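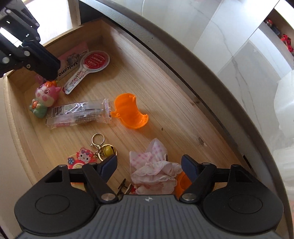
SIDVILLE, March 2021 – I went down to the Henriques building this week for the opening of the Junk Drawer Show, and I have to tell you, I stayed a lot longer than I meant to!

The idea is simple enough. The neighborhood group Warnon asked people in town to lend one drawer from home, with everything still in it. No tidying, no theme, no throwing out the embarrassing stuff. They were hoping for 20 drawers or so and ended up with 186, which is why the show now fills both floors and part of the stairwell.

My favorite is upstairs by the window. It's a pale wooden drawer with a little pig figurine standing in it, pink head, big dark eyes, a tuft of orange on top, holding a small red plaque with a golden character on the front. Behind the pig there's a pink packet that says "Volcano" (there's a gray rocky thing printed on it, and I would love to know more), and next to that a white card shaped like a lollipop, with Chinese characters in a red circle. I stood there making up stories about it until somebody politely asked if they could get by.

Others are more what you'd expect. Batteries, rubber bands, takeout menus from places that closed years ago, enough spare keys to open half of Sidville. One drawer has only birthday candles and a tape measure in it. Another one smelled so strongly of cough drops that I went straight back to my own grandmother's kitchen.

The local furniture shop Brukormont put up $200 for a visitors' prize, and you vote by dropping a slip in the box near the coat rack. By the time I left there were already 321 slips in it, and the organizers were looking for a bigger box.

Please don't pick anything up, by the way, tempting as it is. The lenders want their things back just the way they were, and the group has promised to return every drawer when the show closes at the end of the month.

Admission is free, but wear a mask, and be ready to wait a bit at the door, as they're letting in up to 20 people at a time. There's talk of a second round in November, for kitchen cabinets. I've started looking at mine already.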